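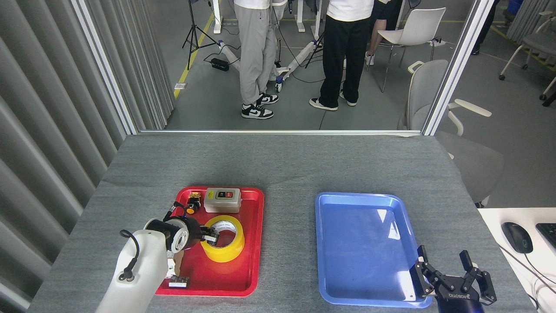 Desde Clenwood preguntaron enseguida si con el rollo de cinta no convendría agarrar siempre por el hueco, y ahí se nos fue media reunión (¡y bien ido!). Les conté que en Nundeck comparamos dos agarres, por dentro y por fuera, y que de 28 intentos de cada uno salieron bien 14 por fuera y 13 por dentro. O sea, empate, y yo que venía tan convencida…

Quedamos en repetirlo en abril variando la posición inicial de las piezas, con las dos bandejas, roja y azul, donde están ahora. Taltport pide que anotemos también los botones por separado, y me parece bien.

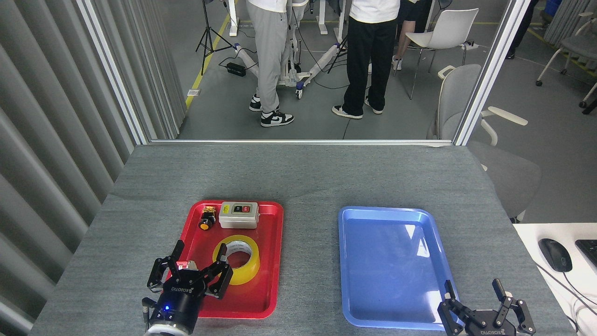

## Pendientes

- Pasar a Lu las 163 demostraciones ya etiquetadas.
- Decidir qué cuenta como fallo, que seguimos sin acuerdo.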